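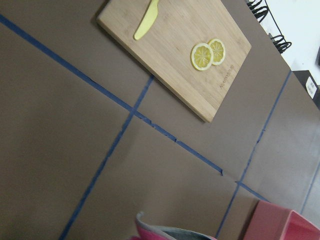 Up at six because of the bins lorry, and couldn't get back off. Made tea and stood in the kitchen for a while deciding whether to do the accounts or get on with the table. Did the table.

I've been meaning for weeks to sort out who works where. When it was only me it didn't matter, I spread out and cleared up at the end. With Fatemeh and Darmawan both here it has been elbows and apologies, and last week the onions went into the fruit. So it's blue painter's tape now, straight onto the brown top. One long line across and others running the opposite way, so that everyone has an oblong and there is one for things that are finished with. The bamboo board has a space to itself. Fatemeh wanted it closer to the sink but she is left-handed and the rest of us aren't, so we agreed to leave it for May and see.

The tape is not wearing well. There are torn places all along one half of the long strip, and the edge has gone jagged where it has lifted. I don't know if it's cheap tape or the wiping. Darmawan says you should cut it with a knife and never tear it, and press it down with the back of a spoon. He may be right. I am not redoing it until it annoys me more than it does today.

Lorraine Stockdale rang at half past nine about the lunch at Viltine. She had me down for 47 and I had 42 written on the pad, and we went back and forth over it until she found the email. It is 47. That means another tray of the rice and probably a second pot for the aubergine, and I shall have to ask Houshang for his big one again. He never minds but he does like it back the same day.

Went to Javov for rice, lentils, dried limes and two bunches of dill. The dill was poor and I nearly left it. Also bought a roll of greaseproof and forgot the foil, which was the thing I had gone in for. Walked home the long way past the allotments. Someone has put netting over the whole of the corner plot, and there was a pigeon inside it walking up and down quite calmly.

Manouchehr Abbasi came by after lunch with the invoice for the shelves. £462, a little more than he quoted, but he put up the extra bracket and took the old ones away, so I paid it and didn't argue. He looked at the tape and asked if we were playing tennis. He stayed for tea and told me about his brother's boiler at some length.

Spent the afternoon on the aubergine. I tried salting half and leaving the other half plain, to see if there is any sense in it. Fatemeh could tell the difference and I couldn't. She says the salted ones took less oil. I wrote it on the card anyway. I also oiled the board last thing, both sides, and stood it on its edge by the window. It had started to feel rough on one side – too much hot water, I expect, and I am as bad as anyone for that.

One thing to remember about the layout: the finished-with space is too small for the trays. It does for bowls and that is all. If I moved the far line over by a hand's width there would be room, but then Darmawan loses some of his and he has the dough to roll. Could try putting the trays on the trolley instead and using that space for the scales. Ask them both tomorrow.

Moon was sick on the stairs at five. Grass, by the look of it. She ate her supper as usual and is now asleep on my cardigan, so I won't worry yet. If she's off her food in the morning I'll ring the vet.

Houshang rang back at seven. The pot is mine whenever I want it, but he has lent the lid to his daughter. Foil will have to do, which I still haven't got.

Bed early. To do: foil, ring Lorraine about parking, new tape from Punel if they have the wider one, top up the oil.

Back to top | Contact | © All entries remain the author's own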